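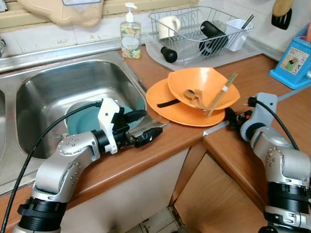

Re: [cleltthorpe-supper] September menu

On 23rd May Fathima Dissanayake wrote:
> Could we please settle the dhal before we start on puddings?
> Volker's recipe makes enough for 28 and we don't have a pot.

Hi all,

Settled, then, in the sense that I'm typing and you aren't. We do the dhal in two batches, Volker brings his big pot for one, and the coconut goes in at the end. I've tried it his way – coconut first – and it tasted of warm sunscreen.
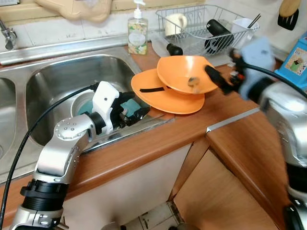
Sink end of the kitchen, orange plate up on the right.

> Also, is Mahfuz still doing the eggplant?

He is, and he has views on salting it. I've given him the bench nearest the door so that the views may circulate.

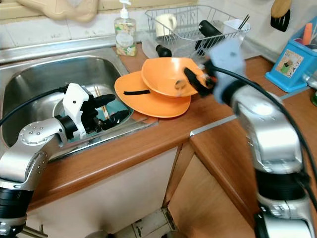
Storage came up again. Chathurika wants the rice kept out of the damp, and I'm with her after last year's weevils. The pale cupboards under the sink are therefore out, so please stop suggesting them. I'd sooner use the timber-door one at the corner, if someone will evict the fondue sets. 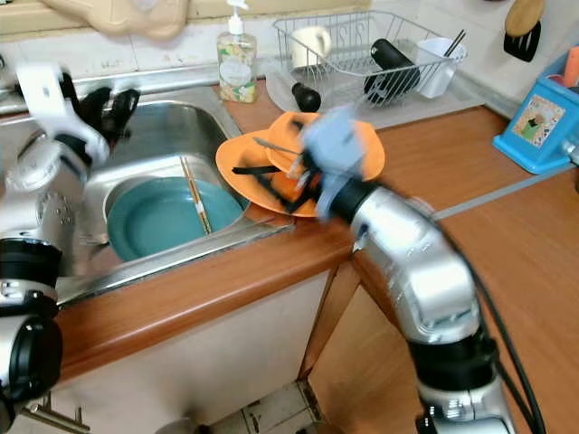 Serving is the last sore point. Shafiq favours plating up in the kitchen, and having seen what Volker considers a helping of pappadums, so do I. Black tongs and orange plates suit me fine, if only for the colour under a yellow dhal. Sauces go on the tables.

Puddings next week. I'm told there's a pavlova faction.

Cheers,
M. Navaratnam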